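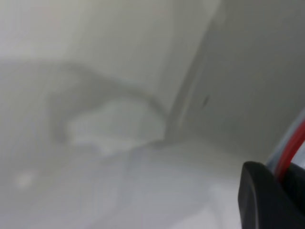
How Imatham reviews its harassment calls

Niamh Cronin has handled incident records for the Imatham police department for most of her career. Her present task is a review of calls coded as bias-related, which the department opened after residents complained that reports of racial abuse were being logged as noise or disorderly conduct. She spoke with us in January 2020.

The review covers 571 calls. Of those, 291 were first entered under a disturbance code. "The code is picked by the dispatcher in the first minute," Cronin said. "It describes what the caller leads with. If the caller leads with shouting, it goes in as shouting."

An officer can change the code after arriving, but the old form had no field for it. The change had to be typed into the narrative, where the monthly report did not read it. A revised form went into use in July.

"The field is required now," she said. "You cannot close the call with it blank. You can enter 'none observed,' and then your sergeant has to initial that."
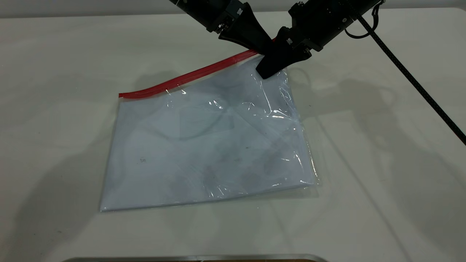

Sergeants were given two hours of training on the form. Cronin considers that short. She said the most common error is a missing quotation — an officer writes that slurs were used but does not record the words.

"A prosecutor needs the words," she said. "A summary of the words is not much use to them."

Róisín Coughlan, a defense attorney in the Keogh district, has read a sample of about 40 of the revised forms. She supports the required field but objects to the sergeant's initials, which in her view add a signature without adding a check. "The sergeant was not there," Coughlan said. "I would want the body camera file number on that line."

Cronin said the file number is planned for the next version of the form. No date has been set.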